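Sundadance bereavement and remembrance project: progress report to the Serik fund
05/05/2022
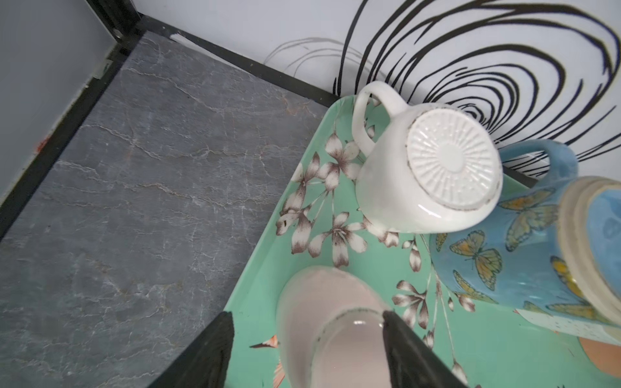 I'll start with the memory book, as it's the bit your panel asked most about when we sent in the January figures. It is going well, and rather faster than I had planned for! Families come in with a carrier bag of photos and half an order of service, and we help them turn it into a short written life that can go in the local paper, be read out at the funeral, or simply be kept at home. A good many of them find the blank page dreadful, so I've stopped starting with dates and schools altogether. We start with things. What did she drink her tea out of, did she have a best tray, was there a mug with butterflies on it that the rest of the family weren't allowed to touch? Ten minutes of that and people are talking, and I'm scribbling, and the dates can go in afterwards.

The money first, then, so you don't have to hunt for it. Of the original grant we have £698 left unspent. Most of that is put by for printing, and the rest will go on hall hire at Flitodov once the summer rates come in. We moved a little from travel to postage (I did email about this, and your office said it was fine) and everything else is within the headings we agreed. The receipts are in the folder that came with this report. Two of them are faded, sorry, but I've written the amounts on the back.

Now the notices themselves. The aim was to offer free help with wording to any family who wanted it, wherever the funeral was being held and whichever firm was looking after it. Sengar, the funeral directors on the Flitodov road, have been very good about handing out our leaflet with their own paperwork, and that's where the bulk of our families come from. I had hoped for the same from the hospital side and it hasn't happened yet. I've had one meeting, which was friendly, and a promise of another. I'll keep at it.

A word on length, as it takes up more of my time than anything else. The paper charges by the line, and families don't find that out until they've written a page and a half and are already upset. So we now do 2 versions as a matter of course: a short one of up to 200 words for the paper, with the service details and where donations should go, and a longer one for the memory book that can ramble as much as it likes. It has cut down the late-night phone calls no end. I've also made a plain checklist of what has to be in the short one (full name, maiden name if wanted, place, time of service, flowers or no flowers, who to contact) and Sengar have asked if they can use it too. I said yes, I hope that's all right with you.

Things that haven't gone so well. The evening sessions were a flop. I ran them for 6 weeks and I think people are just too tired by then, so I've folded them into the afternoons and the numbers there are healthier for it. The recording equipment has been a bit of a pain as well. The sound is lovely in a quiet room, but most people's relatives want to talk in the kitchen with the kettle on, and typing up a recording like that takes me ages. For the moment I'm back to a notebook for those visits. If there's any room in the next round for a few hours of paid typing, I'd put that at the top of my list, above the new laptop I went on about last time.

One change I'd like your agreement on before I go ahead. Several families have asked for help on the first anniversary, with an In Memoriam notice or a few words to read at a graveside. It isn't in the original bid, which talks only about the weeks around the funeral. It wouldn't cost much, mainly my time and a bit of printing, and I think it sits well with what the Serik fund is for. Could you let me know either way before the summer? I have a family waiting on the answer and would rather not keep them hanging on.

Next up is the printing of the first batch of memory books. The proofs are back, the paper is nicer than I expected, and there's a spelling mistake on the cover which I'm having put right. I'll post a copy to your office when they arrive.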